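Robotics > Learning from Data > Textbook Excerpts
March | By the Eston Course Text editors

Chapter 3
Where Examples Come From

A learning system knows what it has been shown. Students nod at this sentence in the first week and then spend the rest of the term blaming the network. 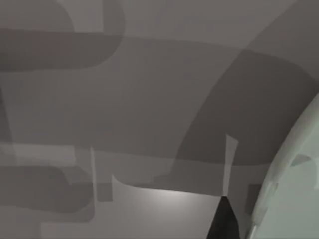
The first time you sit down to collect examples, you will want to begin with the network anyway, because the network has diagrams. Resist. Open the recordings instead and look at what the arm's own camera gets in simulation. Much of it is gray. Some of it is the gripper, very large and very close, crowding out whatever you hoped the system would learn about. The learner has no idea which part you meant. It will study your gripper with great devotion.

Consider the Zarkitz set, which we will use throughout this chapter. It holds 893 episodes of a simulated arm reaching for, lifting and placing a block. The plan called for 2,000. The plan was written before anyone had tried to drive the arm by hand for an afternoon, a task with all the glamour of parallel parking and none of the parking.

Of those episodes, 68 were labeled successes in which the block never left the table. The operator had pressed the "done" key out of habit. A system trained on the full set duly learned to approach the block, pause, and consider the matter closed.

We will take up three questions. What should count as one example? Who decides whether it went well, and when? How much variety is enough? The Drulus method, in Section 3.2, answers the last one with a formula. The Salazar method, in Section 3.3, answers it with a shrug and more data, and has the better record.

Before reading on, record ten episodes of your own and watch all ten at normal speed. Keep the bad ones. You will need them for Section 3.4, and you will probably have plenty.

We use cookies to remember your place in the text. Accept | Manage settings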